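Niltby Open-Top Storage Bin, Large, Blue

Item group: Bins and totes
Sold by: Kauppinen
Sold singly or in packs of 3

The Niltby is a rectangular open-top bin in molded blue plastic. It is meant for parts, returns, packed orders and other loose goods that need to be seen and reached from above. The rim is thick and rolled, so it can be gripped anywhere along its length, and the outside walls are ribbed. The inside walls are smooth and slope in toward a flat floor.

Most of our customers use the Niltby in groups, side by side on a bench, on a low shelf or straight on the floor. Bins of the same size can be placed rim to rim. Leave a finger's width between them if you plan to lift single bins out during the day. If they stay where they are, push them together.

Color

The standard color is blue, the same inside and out. Dark items are easy to find against it, even small ones lying alone at the bottom. The finish is glossy and reflects overhead lights to some degree. If you work under strong lamps and the shine bothers you, ask for the Brasar, our matte gray bin in the same size.
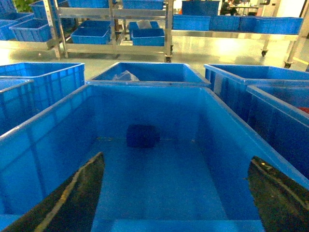 Small items tend to roll toward the middle of the floor when the bin is moved. For mixed small parts, we suggest the Fanex divider set, which drops in from above and stands on the floor of the bin. It needs no tools and lifts out for cleaning. The set is sold separately and does not fit bins bought before the rim was changed. To check which one you have, look at the underside of the rim: older bins have a square lip there, and the current ones are rounded.

Nesting and stacking

Empty bins nest inside each other. Do not force them down. If two bins stick, stand the pair on the floor, hold the lower one by the rim and twist the upper one a little before you pull.

Full bins should not be stacked without lids. The lid is a flat blue plastic sheet with a raised edge and is ordered under its own number. With lids on, stack no more than 3 high.

Cleaning

Wash with warm water and dish soap. A soft brush gets into the corners. Faint streaks on the walls are normal with this finish and do not affect use. Scouring pads will dull the surface and should be kept for stains that won't come off any other way. Let the bins dry upside down before nesting them.

Labels

Paper labels stick best to the smooth inside walls, high up near the rim. On the ribbed outside use a hanging label holder that clips over the rim. Holders come in bags of ten and fit the current rim only.

Ordering

Niltby bin, blue, single: order no. 700
Niltby bin, blue, pack of 3: order no. 700-3
Lid, blue: order no. 138
Fanex divider set: order no. 97

Bins ship nested, with a sheet of paper between them. Lids and dividers may arrive in a separate box. Other colors are made to order and take longer, and the next run is planned for February. Unused bins can be returned in the original wrapping. Made-to-order colors can't be returned.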